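Prisdale Residents' Newsletter
August 2018

The reading room will be quiet again from November
by Lutfa Pramanik

Many of you have asked me the same question at the bus stop, so I will answer it for everyone in this newsletter. Yes, the reading room on the second floor will stay open. No, it will not move to the school. The rent agreement was signed again for 2 years and the price is the same as before.

What will change is the noise. Everybody who has tried to read there in the afternoon knows the problem. The floor is hard, the ceiling is high, and when one person moves a chair, all the others lift their heads. Sabina Gazi collected your comments during spring. She received 50 of them, and the word "chairs" was in most of the letters. One reader wrote that he now knows the sound of each chair separately and has a favorite.

We asked for offers from two companies. The first wanted to build a lower ceiling, and this was far above what we can pay. The second, Rerell, proposed felt panels for the walls and a carpet in the part where the armchairs are. The price is 3000 dollars with the work included. The money comes from the book sales of the last years, so the yearly fee does not go up.

The panels will be gray-green. I know that some of you voted for the yellow ones, and I also liked the yellow, but Rerell does not make them anymore in the thick quality. The carpet will be dark, for practical reasons which every person with children will understand.

During the work the room must be closed for 8 days. The exact days will be on the door as soon as the company confirms them to me. Please bring back your borrowed books before that or keep them until we open again, both are fine. There will be no late fee in this period. The newspapers will be in the entrance hall downstairs, on the long bench, and Ruwan Abeysekara has promised to bring them in each morning before he goes to work.

We also need to empty the low shelves along the window wall. These are the travel books and the old atlases, and they are heavier than they look. If you can carry boxes for one evening, please write your name on the list beside the copy machine. Suleiman Akande will bring his van, and the boxes will stay in his garage, where it is dry.
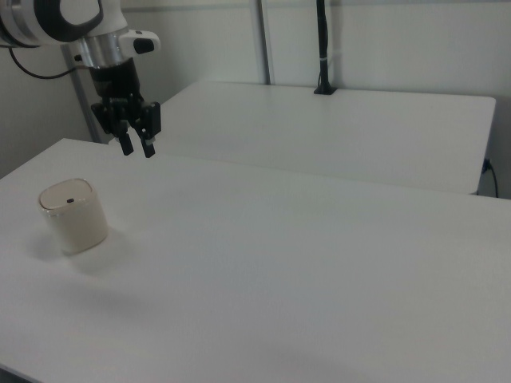

The white table upstairs.

Some smaller news at the end. The Thursday reading group has finished "Middlemarch" after a very long winter and spring with it, and they now want something short. Kauko Toivonen suggested a book of Finnish stories in translation, and he can lend two copies. New members are welcome, also those who did not like "Middlemarch".

The reading lamp by the door is repaired. The switch is now on the cord and not on the foot, so please do not press on the foot, it does nothing.

One pair of glasses with a brown case was left on the atlas shelf in the last week. They are in the drawer of the front desk. An umbrella from Sernness is also there, with the name of the hotel on the handle, and it has been waiting for its owner much longer than the glasses.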